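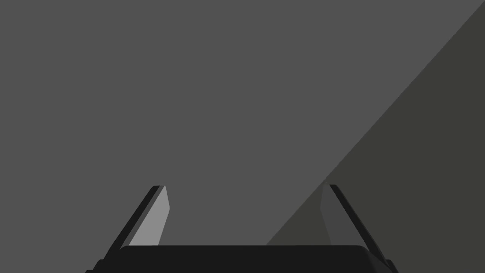
Dilruba Ranasinghe wrote back on the July report asking why the Bundach gripper was still only in simulation, and whether the shop build would slip again. It will, by two weeks. The model now has both fingers and the body in it - no object to pick up yet. Two of the four printed brackets came out warped and are being redone. Wiring is finished. Sławomir Stępień has the motor driver on his bench at home and needs three more evenings with it.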